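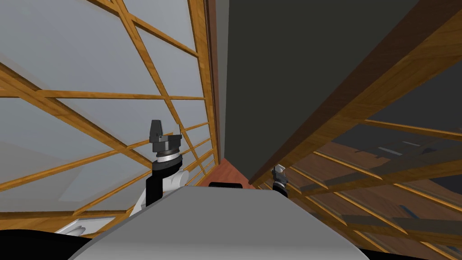 Kapitel 7. Schwindel und Gleichgewicht. Vorab, weil es in der Prüfung wie in der Praxis ständig schiefgeht: Schwindel ist ein Symptom, keine Diagnose. Wer „Schwindel“ in die Akte schreibt und sonst nichts, hat noch nicht angefangen. Erste Frage also immer: was genau? Drehen, Schwanken, Benommenheit, Schwarzwerden vor den Augen? Das Auge liefert dem Gehirn seine Senkrechten und Waagerechten, Türrahmen, Tischkanten, Fenstersprossen. Laufen solche Linien schräg durchs Bild, wie beim Holzgitter der Fensterwand oben, muss das Gehirn entscheiden: Kopf gekippt oder Raum? Normalerweise klärt das Innenohr die Sache in Sekundenbruchteilen. Bei einseitigem Ausfall eben nicht.

Lernziele (kurz)
Drei Systeme der Gleichgewichtsregulation benennen können.
Gutartigen Lagerungsschwindel von Neuritis vestibularis abgrenzen.
Warnzeichen für eine zentrale Ursache kennen. Auswendig bitte.
Grundzüge der vestibulären Rehabilitation erklären.

7.1 Ein Fall zum Einstieg

Imelda Enriquez, Lehrerin, wacht gegen halb sechs auf, dreht sich auf die rechte Seite, und das Schlafzimmer fährt Karussell. Dauer: unter einer Minute. Übelkeit, kein Erbrechen. Beim Aufsetzen dasselbe nochmal, etwas schwächer. Kein Hörverlust, kein Ohrgeräusch, keine Kopfschmerzen. Sie ruft in der Praxis Dunleavy an und sagt, sie habe wohl einen Schlaganfall.

Hat sie nicht. Aber die Angst ist typisch und gehört ernst genommen. Die Ärztin, Rochelle Mbeki, macht die Lagerungsprobe nach Dix-Hallpike, rechts: nach kurzer Latenz Nystagmus, zum unten liegenden Ohr schlagend, mit rotatorischer Komponente. Klingt nach gut 20 Sekunden ab. Damit ist die Diagnose praktisch gestellt, hinterer Bogengang rechts. Es folgt das Manöver nach Epley. Mehr zum Ablauf in 7.4. 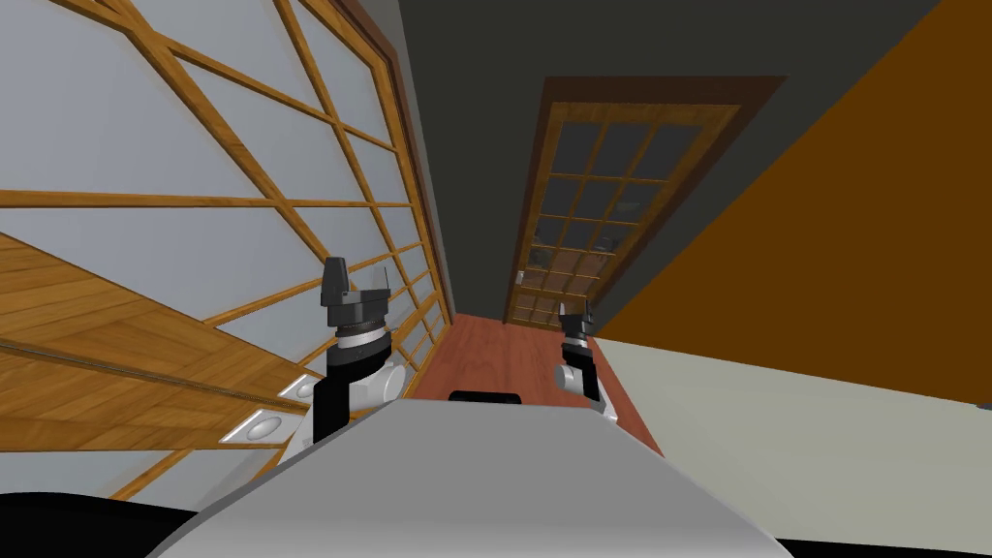 Was ist da passiert? Kleine Kalziumkarbonatkristalle (Otokonien) haben sich vom Utrikulus gelöst und sind in den Bogengang geraten. Bei Lagewechsel rutschen sie, ziehen Endolymphe mit, die Cupula wird ausgelenkt. Das Gehirn bekommt eine Drehung gemeldet die es nicht gibt. Auge und Muskeln melden etwas anderes. Ergebnis: Schwindel, Nystagmus, Übelkeit.

7.2 Drei Systeme, ein Ergebnis

Vestibulär: Bogengänge für Drehbeschleunigung, Utrikulus und Sakkulus für lineare Beschleunigung und Schwerkraft.
Visuell: Horizont, Kanten, Bewegung im Gesichtsfeld.
Propriozeptiv: Halswirbelsäule, Sprunggelenke, Fußsohlen. Wird gern vergessen, vor allem bei Polyneuropathie.

Verrechnet wird in den Vestibulariskernen und im Kleinhirn. Fällt ein System aus, springen die anderen ein, mit Übung sogar recht gut. Im Dunkeln fehlt das Auge; deshalb berichten Patienten mit beidseitiger Vestibulopathie so oft von Unsicherheit auf dem nächtlichen Weg zur Toilette. Danach fragen!

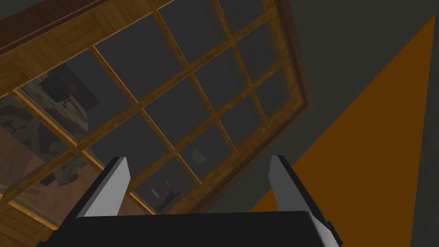
7.3 Was nicht warten darf

Akuter Dauerschwindel plus Doppelbilder, Schluckstörung, verwaschene Sprache, Gefühlsstörung im Gesicht, Unfähigkeit frei zu sitzen oder zu stehen: Notfall, sofort Klinik. Ebenso neu aufgetretener, heftiger Kopf- oder Nackenschmerz. Ein unauffälliges CT in den ersten Stunden schliesst einen Infarkt der hinteren Schädelgrube nicht aus. Steht später nochmal, kann man aber nicht oft genug lesen.

Der Kopfimpulstest hilft, allerdings nur bei anhaltendem Schwindel mit Spontannystagmus. Pathologisch spricht eher für peripher, unauffällig ist hier das Alarmzeichen. Wirkt verkehrt herum, ist aber so. Durchführung und typische Fehler im nächsten Abschitt.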